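January

Morning

Woke at six to rain on the skylight and lay there doing sums. The choir owes the hall 400 for the autumn term and we have 114 in the tin. Marcelino Requena says the hall will wait until Easter. I would sooner pay it than have him be kind to me about it every week.

Got up, fed the cat, found the tenor parts for the Dravard piece under the bread bin. Two pages are missing from the second set. Rosalía had that set last and she swears she gave them back complete. I shall copy them out by hand tonight as the printer is still doing its stripes.

Walked into town for stamps. Bought cough sweets for the basses, who never bring their own. The man at the music shop has moved his second-hand scores upstairs and put the price up on most of them. I came away with a book of rounds for 10, pencil marks all through it, most of them somebody's breathing.

Afternoon

Sectional for the altos at Encarnación Peñalver's. Only five came. We did the middle section of the Sepúlveda, which has that awkward drop in bar 16, and we sang it over until they stopped looking at me when they got there. Purificación still slides down to the note. I told her to think of it as a step and she said she was thinking of it as a step. Her sister did it perfectly straight off and I could see that did not help.

Encarnación made tea at half past three and we had it standing up, with a seed cake that was a bit dry. Talk was all of the spring concert and whether we wear black again. I am for black. Two of them want a coloured scarf. I said I would ask the others, and I will, but I know what the sopranos are like with a scarf. Encarnación gave me the rest of the cake to take home, and I forgot it at her house.

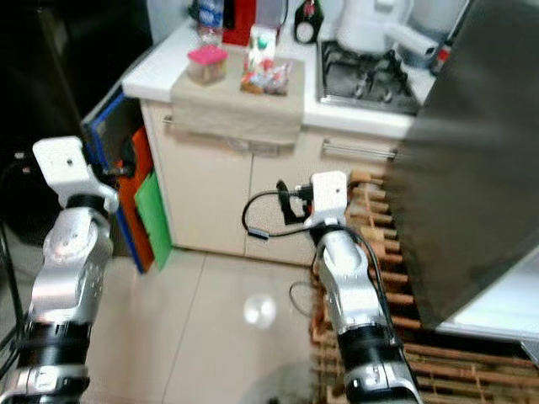
Evening

Full rehearsal at seven. Twenty-two of us with the cold going round. The heating was on for once. Warmed up on one of the new rounds and it fell to pieces at the third entry, then went well the second time, so I left it there.

Julián Goicoechea wants to take the opening of the Dravard faster. He may be right. At the speed I have been going the tenors run out of air before the end of the line, and we cannot have them all breathing in the same place. Tried it his way and the words went to mush. Tried it between the two and it was better. I have pencilled that in and will look at it again next week.

The altos got the drop. Purificación got it too, both times, and went pink.

Marcelino played for us and kept to the tempo I asked for, mostly. He did mention the hall money while we were stacking chairs. I said Easter.

Home by half past nine. Copied out the first missing page and ruined it by leaving out a bar. Started again. The second page can wait until tomorrow, when I must also ring about the printer, find my other glove and get the cake back from Encarnación if there is any left.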